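Sullitz Updates Care Routine for Two-Arm Folding Cell

The Sullitz Automation Laboratory has issued a revised care routine for the two-arm cloth folding cell at its Ferville site. The routine takes effect in August and applies to all shifts.

Finger pads are now to be checked for lint every 200 grasps and brushed along their inner edges. Cable clips on both arms are to be inspected at the start of each shift, and the toothed racks at the front of the table cleared of thread. The full check takes 28 minutes.

"Small fibers build up on the pads before an operator would notice them from the bench," said Rowena Fajardo, who supervises the cell. Kenneth Layug will keep the maintenance log.

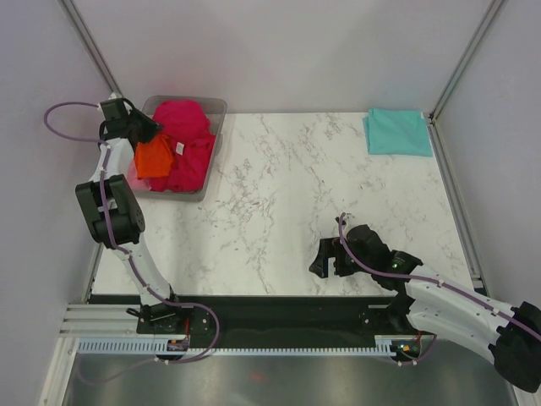
The cell with its cloth bin at back left, and a closer view of gripper pads with lint along the edges.

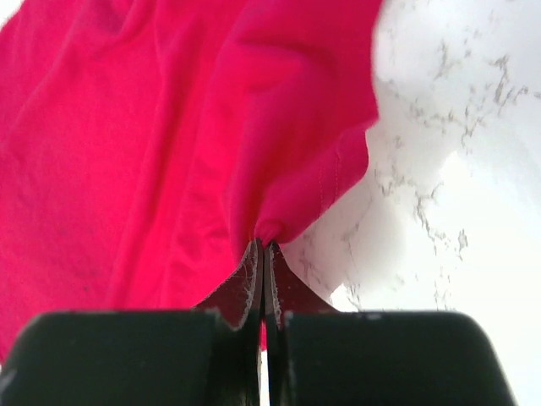 Contact

Questions about the routine may be sent to Jonalyn Ignacio, Technical Services, Room 327.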